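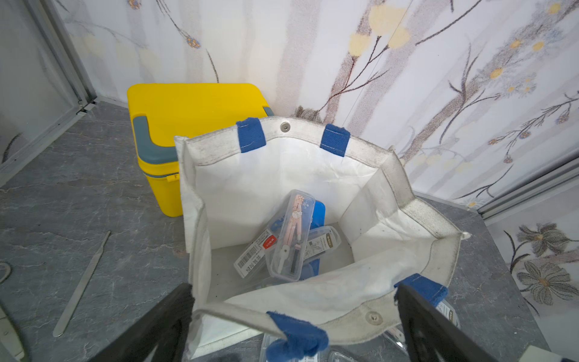 Bench cell budgeting is the planning of purchase, installation and running costs for a small robot work cell, usually one with two arms fixed to a common rail. The term is used mainly in schools, small laboratories and packing firms, where the cell is bought as a set of separate parts and put together on site. It differs from the budgeting of a full production line in that the arms are often less than half of the total.

Scope of a budget

A bench cell budget is normally split into fixed and recurring items. Fixed items include the arms, grippers, mounting plates, rail, enclosure, cameras and control computer. Recurring items include finger pads, cable sleeves, replacement test objects and operator time. Electrical work and floor loading are listed apart, as they depend on the building.

The method in common use was set out by Covadonga Goicoechea in a planning guide for the Brustville technical workshops. It assigns each item a service life in hours and charges it against the planned hours of use. Goicoechea took 1,824 hours as one year of single-shift work. Sivaprasad Menon later proposed 1,032 hours for teaching sites, which close between terms.

One arm or two

The second arm is the largest optional cost. It is usually justified by tasks in which one gripper must steady an object while the other fills or empties it, such as loading a soft bag. A second arm also calls for a longer rail, a second set of wiring and a wider floor panel - items often left out of a first estimate.

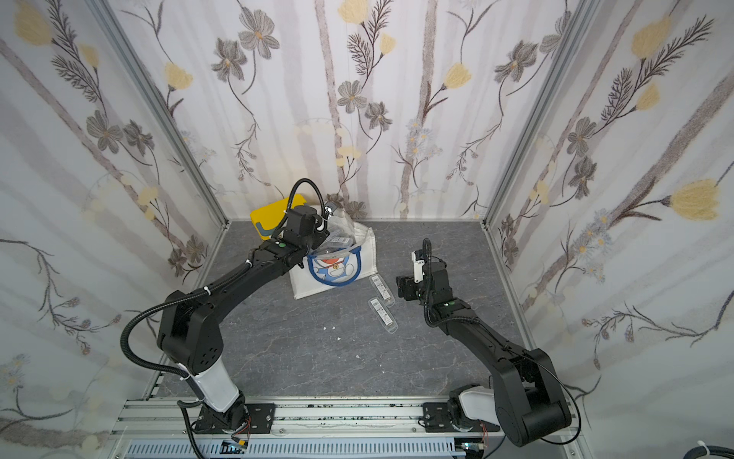 Two arms on a shared aluminum rail, with a tote bag at the back of the cell.

Cable wear is charged per arm. In the Brustville figures, sleeves were inspected every 326 hours and replaced on condition. Éabha Duggan has argued that this interval is too long for cells in which the wrist turns often, and that a spare set should be bought with the arm.

Enclosure and surfaces

Framing is commonly built from aluminum profile, which can be cut to length and reused. Wall and floor coverings are low in price but are changed more often than any other fixed part where cameras are in use, and some buyers enter them as recurring.

Test objects

Household and stationery goods are widely used as test objects. They are cheap per piece, and a budget should allow for several sets of the same product, bought at one time, so that sizes and labels match. Clear packaging is more demanding for vision systems than opaque packaging, and both kinds are normally ordered.
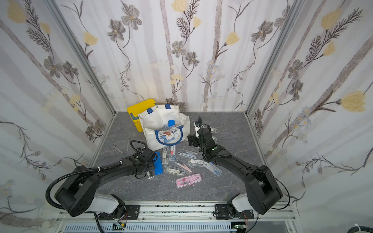
Stationery in clear cases on the floor panel; the left gripper is at a blue pencil case.

A planning sheet issued by Plindon lists 474 hours as the point at which a mixed set should be checked against its purchase list. Cracked cases and unreadable labels are replaced from stock.

Common omissions

Reviews by Doğukan Polat and Gobnait Cullinane name operator training, data storage and delivery charges as the items most often missing from first budgets. Cullinane also lists the time needed to reset the work surface between runs, which is charged at the operator's rate.

See also: Cost per hour of use; End effector; Spare parts planning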